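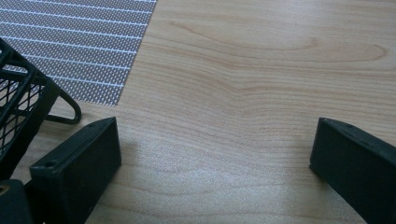 Table 6, right side: wood top, mat and mesh basket.

Tulden House dining room, table and tableware check
Site: Killmont Road
Date: July 27, 2018
Last full check: February

Right, my usual rambling comments are under each line, so skip to the ticks if you're in a hurry!

1. Table top clean and free of splinters
OK. I ran my hand along all the edges and nothing caught. Lovely grain on these, and I still think they're the nicest thing we ever bought from Jodton (76 pounds each, a bargain).

2. Table steady, no rocking
OK. I leaned on every corner. Table 11 had a bit of a wobble so I tightened the bolts, and I'll try it again next week.

3. Placemats flat, edges not curling
OK. The grey and white striped ones lie nicely. Please wipe them and don't soak them, they go wavy.

4. Bowls and saucers free of chips and cracks
OK, mostly. The pale green bowls are fine and so are the white saucers. I binned one bowl from the back cupboard with a hairline crack, so we need a replacement from Fuentealba.

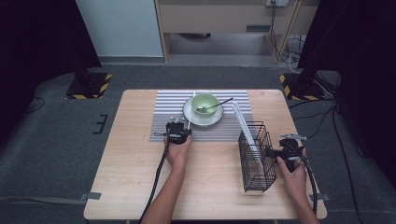

I'd also like spoons laid beside the bowl until the soup is actually out, as a handle poking over the rim is just asking for a sleeve to catch it (mine did, in February, all down my cardigan).

5. Chopsticks smooth, no rough tips
OK. White ones all good. Keep them on the mat, to the left of the saucer.

6. Mesh utensil baskets: no sharp wire, stands upright
Needs watching. I felt round the rims and found one snaggy bit on a spare, now in the repairs box. Tall things do lean in these, so nothing heavy please!

7. Floor clear round the tables
Action. Cables to be kept close to the wall and anything small picked up off the carpet before we open.

Reorder: 300 paper napkins, one green bowl. Next check when the new mats arrive.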